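Boletim Tudance
12/8/20

Hiu-tung Kuo e a rede das cozinhas abertas

Muitos dos nossos leitores já conhecem o nome de Hiu-tung Kuo, porque ela escreveu neste boletim duas vezes sobre o desperdício nos mercados. Desta vez quero apresentar o trabalho que ela faz com os jovens. Peço desculpa se o meu português tem algum erro, a língua aprendi já adulto e ainda a escrevo devagar.

Kuo tinha dezassete anos quando abriu a primeira cozinha aberta, na sala de trás de uma escola de línguas em Jirkitz. A ideia era simples. Os comerciantes entregavam ao fim da tarde aquilo que não tinham vendido, os alunos cozinhavam e quem quisesse podia sentar-se e comer. Não se perguntava a ninguém o motivo da visita. Na primeira noite vieram oito pessoas, das quais cinco eram colegas dela, e a sopa ficou salgada demais. Ela ainda conta esta história quando fala em público, e conta-a com prazer.

Hoje a rede chama-se Grernov e tem 36 cozinhas. São dirigidas por jovens entre os dezasseis e os vinte e cinco anos, e esta regra é levada a sério: quem faz vinte e seis anos passa a chave a outra pessoa e pode continuar apenas como conselheiro. Kuo passou a sua no ano em que devia passar. Disse-me que foi uma semana muito triste e que depois dormiu bem.

Antes da Grernov ela estudou agronomia durante três anos e deixou o curso sem o terminar. Trabalhou depois numa rádio local, onde fazia reportagens sobre os preços dos alimentos. Foi aí que aprendeu a fazer perguntas curtas e a esperar pela resposta, uma coisa que se nota logo quando se conversa com ela. O seu programa mais ouvido acompanhava uma só caixa de tomates desde o campo até à mesa, em seis episódios. Recebeu por ele cartas de agricultores, e algumas eram bastante zangadas. Ela respondeu a todas.

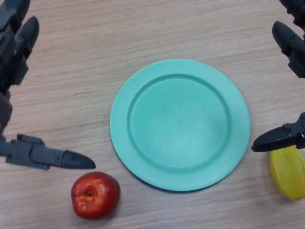
O que se decidiu em novembro

No encontro de novembro, os representantes das cozinhas votaram a criação de um fundo comum. O fundo começa com 3000 euros, oferecidos pela livraria Au, e serve para pagar as despesas pequenas que mais atrapalham uma cozinha nova: o gás, o seguro, a reparação de um frigorífico. Cada cozinha pode pedir uma vez por ano. O pedido tem uma página só, e a resposta deve chegar dentro de duas semanas.

Houve discussão sobre o nome das refeições. Uma parte dos jovens queria dizer “refeições solidárias”, outra parte achava que a palavra solidária põe um peso em cima de quem come. Ficou “jantar”, como sempre foi. Eu assisti à conversa inteira, que durou mais do que a votação do dinheiro, e confesso que mudei de opinião duas vezes.

Também foi apresentado o número do ano: 2673 jantares servidos. Kuo pediu a palavra para lembrar que este número é menor do que o do ano anterior, porque várias cozinhas estiveram fechadas na primavera, e que prefere vê-lo publicado assim, sem comparação bonita ao lado.

A formação de inverno

A rede oferece agora um curso para quem deseja abrir uma cozinha no seu bairro. Há 60 lugares e as sessões são à distância, ao fim da tarde. Os temas são a higiene dos alimentos, as contas simples, o contacto com os comerciantes e o modo de receber as pessoas à porta. Esta última sessão é dada pela própria Kuo.

Não é preciso ter experiência. Pede-se uma carta curta, escrita à mão ou no computador, em que a pessoa conta qual é o seu bairro e com quem pensa trabalhar. As cartas escritas por duas ou três pessoas em conjunto são bem-vindas. Os menores de dezoito anos devem juntar a autorização de um dos pais.

As cartas podem ser enviadas para a redação deste boletim, que as entrega à Grernov. No próximo número publicamos a conversa completa com Hiu-tung Kuo, incluindo a parte sobre os agricultores zangados.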